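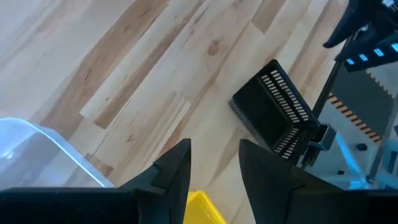
Brown streaks like that mean there's water under the boards, according to my brother-in-law, and the whole lot should come up before winter. He said it over dinner, with his mouth full, and I haven't stopped looking at the floor since!

So I'm hoping someone on here can talk me down (or not). We moved into a unit in Brultholm in August and the main room has this pale hardwood, long boards, mostly a creamy beige colour. I think it's maple but I'm going off photos on the internet. Most of it is lovely. But there are streaks of tan and a kind of caramel brown through it, one of them a fair bit darker than the others, and there's a little dark knot as well. The streaks run the same way as the boards. They don't feel like anything when I rub my hand over them, no ridge, no softness.

The other half of my question is the bins. We keep the kids' stuff in plastic bins on the floor, a yellow one and a see-through pale blue one and a couple of others that move around, and at pack-up time they get shoved across the room by whoever is closest. I've started to wonder if the plastic can stain or mark the wood, or if I'm leaving light patches where they sit. The room gets masses of sun and some days the boards look nearly white.

I had someone from Gusex Floors give me a price over the phone to sand and recoat, and it was 568 dollars just for the corner I was worried about, which seems like a lot for something that might not even be wrong. What would you do? Leave it? Is there a test for damp that doesn't involve pulling anything up?

Posted by marbledrye

sawdust_in_my_tea

Your brother-in-law can finish his dinner. Streaks that follow the grain are nearly always just the wood. If it's maple, the pale part is sapwood and the brown part is heartwood, and cheaper grades have more of the brown in them. Same goes for small knots. I laid 478 square feet of the stuff in our own place and went through every box trying to spread the dark boards out so they didn't all end up in front of the couch. Still got two side by side. Drives me nuts.

Water looks different. What you usually get is grey or black, starting at the seams or the board ends and creeping in, and it doesn't care which way the grain goes. You might also get cupping, where the edges of each board sit higher than the middle. Lay a metal ruler across a board and see if light comes through under it. A cheap pin meter from the hardware store will tell you more. Take a reading on a brown streak and another on a plain board a good way off, and compare the two. If they're close I'd stop thinking about it. The pins leave tiny holes so do it somewhere you won't mind, or borrow a pinless one if you can find it.

One thing to check is whether any streak stops dead at a seam. Natural colour belongs to one board, so it should end where the board ends. A stain will carry on into the next one.

I wouldn't pay anyone to sand a corner. You almost never get the sheen to match and then you're paying for the whole room.

pegbasket

Can't help with the damp but I can with the bins, I've run a family daycare from my lounge room for years and I own far too many of them!

Plastic on its own has never stained my floor. Grit is what does the damage. It gets stuck to the bottom of the bin, somebody pushes it across the room and you've got a scratch all the way along. Flip them over and wipe the bottoms every so often, and sweep before pack-up if the kids have been outside. I put felt pads under the heavy ones, 3 to a bin on the small round ones and four on the big ones. They do fall off. I buy the Zostix brand pads in a sheet of more than 200 and just keep going (the kids peel them off and stick them on each other).

Light patches are real though, or dark ones, depends on the wood. Maple tends to go more yellow with sun over the years, so whatever's been covered stays paler. Shift the bins about and it evens out. Same with rugs. And careful with rubber-backed mats, those DID mark mine, a yellowy shape by the back door that won't budge.

wobblygate

had same streaks in our old place, floor was fine. get a rug

marbledrye

Thank you all, this is such a relief. I went round with a torch and a ruler after the kids were in bed. Boards are flat as far as I can tell, and the dark streak stays inside its own board. I'm still going to borrow a meter from next door so I've got a number to read out at Christmas. Bins have had their bottoms wiped and ugh, the yellow one was disgusting. Does anyone know if the felt pads stick better if you rough up the plastic first?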